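Finish Technician, Small Compartments and Linings
Flanden Interiors, Pridcombe workshop

Flanden Interiors lines the insides of small enclosed spaces: cupboards, alcoves, shelf bays, drawer units and display boxes. We are hiring one full-time finish technician for the Pridcombe workshop. The position reports to Celeste Guerreiro, workshop lead, and starts in October.

The work

The technician measures, cuts and applies patterned wallpaper to interior walls and contact paper to floors and shelves. Most compartments are too small to enter, and all work is done at arm's length through the open side. Typical tasks:

Measure each wall at top, middle and bottom and record the largest figure.
Fill, sand and seal the base surface before lining.
Plan the pattern so that full motifs fall on the back wall where possible.
Hang the back wall first, then the sides, with a 3 mm overlap turned into each corner.
Lay the floor covering last and trim it to the wall line.
Fit corner and edge trim where the job sheet calls for it.
Complete the job sheet and file an offcut of each material used.

Patterns with an uneven grid are common in our current orders. They have no true vertical to follow, so the technician must set a plumb line for every drop and keep to it even when the printed lines run at a slant. Large flower motifs need the same care at the floor line and at the corner seam.
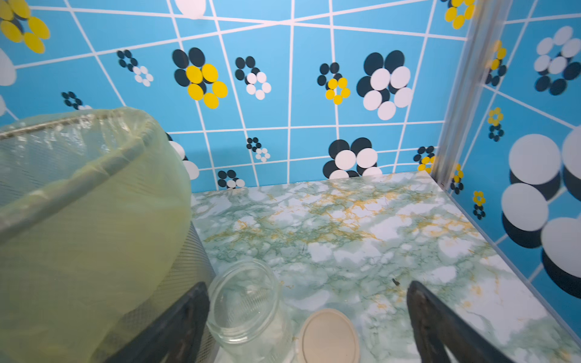
Do I need experience with contact paper as well as wallpaper?
Experience with one of the two is enough. Training in the other is given during the first weeks, using the Gorka bench units.

Requirements

Applicants should have at least one year of paid work in paperhanging, sign application, bookbinding, upholstery or a similar trade. They must be able to read a tape to 1 mm, cut a straight edge freehand against a rule, and work in a kneeling position for part of the shift. Normal color vision is required for batch matching. A driver's license is useful but not needed.

Materials and equipment

The workshop supplies blades, rules, smoothers, seam rollers, paste and knee pads. Stock is held in the Prata store, which carries 335 wallpaper patterns and 41 contact papers, including marbled designs. The technician books rolls in and out and reports any change in batch number before cutting.

Hours and terms

Shifts run from 7:30 a.m. to 4 p.m. with a half-hour lunch break. Gross pay is $827 per week. Overtime is paid at time and a half and is agreed in advance.

How to apply

Send a one-page work history and two photographs of finished corners or seams to Celeste Guerreiro at the Pridcombe workshop. Mark the application "Linings." Selected applicants will be asked to line one test compartment on site. Test time is paid at the normal hourly rate.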